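Search tickets

Flirkthorpe Support / Mosoti tidy-up kit
Status: open

Slipper placement, upper tier. Reported from the Hokstead site, March.

Shoe routine stops with a placement timeout when the target is the upper tier under the top board. Lower tier targets complete. Grip force at 40 percent, arm speed at 62. Restarted the controller, same result. Reloaded the shelf map, same result.

Slides at the rack, two tiers in use:
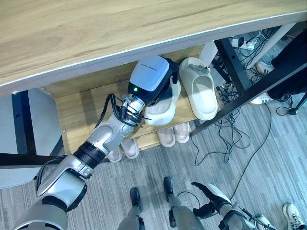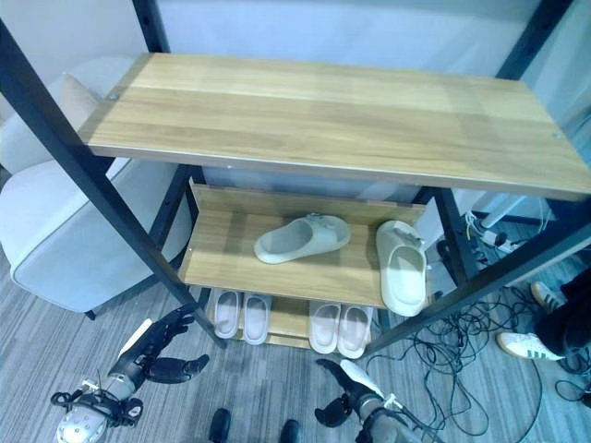 Timeout occurs in 3 of the stored poses, all with the wrist pitched down. Log shows the planner rejecting the retreat path before release. Shelf clearance in the map is still the factory value.

Reply, Wilma Koster: Measure the gap between boards and enter it under Shelf > Clearance. Then set retreat mode to 2 and rerun at the same speed. Attach the new log if the timeout returns.

Clearance entered. Rerun pending.

0 shares | 2 comments
Contact support | © Flirkthorpe | Back to top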